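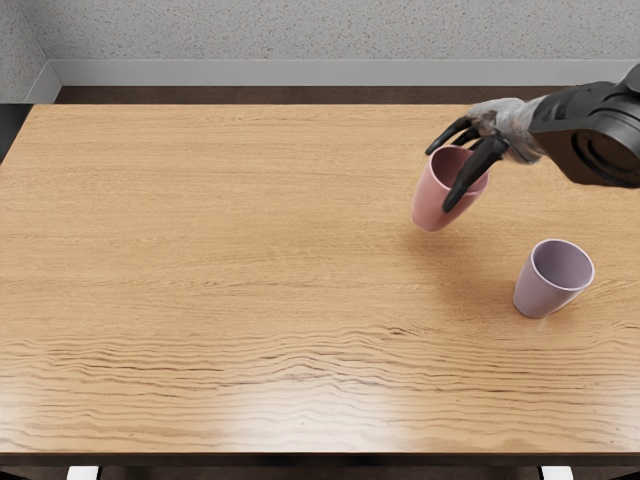
Last updated: 9 March 2024

Cup (drinking vessel)

A cup is a small open container for drinking from, and I've spent far too much of my adult life reading about them. I started this page as a single paragraph and it just kept growing, so bear with me!

The name

English got "cup" from the Latin cuppa, which also gave us the French coupe and the Spanish copa. The word is old enough to turn up in Old English as cuppe. People love to argue over where a cup ends and a mug begins. My own rule is simple: a mug is heavier, has straighter sides and never needs a saucer. My friend Luzius Aigner throws pots for a living and says I'm wrong about the sides (we've agreed to leave it there).

Early cups

The first cups were probably hands, then shells, gourds and hollowed horn, and most of those rotted away long ago. Fired clay lasts much better. The Bell Beaker people of Europe were burying their dead with handsome clay beakers well over 3,000 years ago, and I still think those are some of the best-looking cups ever made. Handles come and go through history. Chinese tea bowls had none, and when tea reached Europe the early porcelain cups were made the same way, so drinkers held them by the rim and foot — carefully, I'd imagine.

Materials

Clay, glass, metal, wood, paper and plastic are the usual ones. Porcelain is fired hotter than earthenware and lets a little light through if the wall is thin. Earthenware soaks up water unless it's glazed, and it chips if you so much as look at it. Tin-lined copper had its fans too, though I find it burns my lips with anything hot.

The cup as a measure

American recipes use a cup of 8 fluid ounces, or a bit under 240 milliliters. In Australia it's 250, and older British books may mean something else again. I once made my aunt's Denholm pudding with the wrong one and ended up with soup!

Collecting

I own around 500 cups, mostly cheap ones from yard sales. The nicest is a Lachance coffee cup with a blue band, and I'm still hunting for its saucer.

See also: Beaker, Chalice, Mug, Saucer, Tumbler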